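How to wipe down a patterned tablecloth without taking it off the table

Posted in: Tables, Cloths and Covers
Reading time: short. Comments: 19

Every cleaning column says to strip the cloth and wash it. Fine for a cloth used on Thanksgiving. The one on my round table gets used daily, and I'm not doing laundry over a coffee ring. I'm also not buying the Seltura "table refresh" kit, which as far as I can tell is a spray bottle and a rag in a nice box.

This method is for wipe-clean cloths, the coated kind. If yours is plain cotton or linen, spraying it in place mostly moves the stain around. Wash it.

What you need

A trigger-spray bottle that can do a fine mist
Warm water and a drop of dish soap (one drop, I mean it)
A soft cloth for wiping
A second cloth for drying

Some people swear by vinegar. I tried it for all of January and couldn't see any difference, except that the kitchen smelled like pickles.

Step 1. Shake off the crumbs
Do this dry. Wet crumbs turn to paste and get into the creases.

Step 2. Test a corner
Printed patterns can bleed, whatever the label says. My old Drundo cloth was sold as colorfast and left green on the rag the first time. Spray a spot near the hem, wait a minute, press with something white.

Step 3. Spray the cloth in your hand
Two squeezes into the wiping cloth, then wipe. Spraying straight onto the table puts too much water in one place, and if you keep chargers or cords out while you work, you don't want mist drifting over them. Better still, unplug and move them first. I know most people won't.

Step 4. Wipe from the middle out
Bunch the cloth up loosely and turn it to a clean side often. Go lightly over the print – scrubbing is what wears it off.

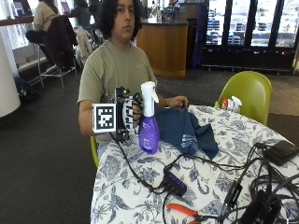 Spray bottle in one hand, crumpled navy cloth in the other.

Step 5. Dry it
Use the second cloth right away, edges included. Skip this and you get streaks, mostly on white backgrounds.

What about protective sprays?

The Dimitriou one claims to last 1,000 wipes. I'd like to meet whoever did the wiping. Mine beaded water nicely for a while and then stopped well short of that. I haven't bought another can.

If a mark is still there after two rounds, leave it alone or put a plate on it.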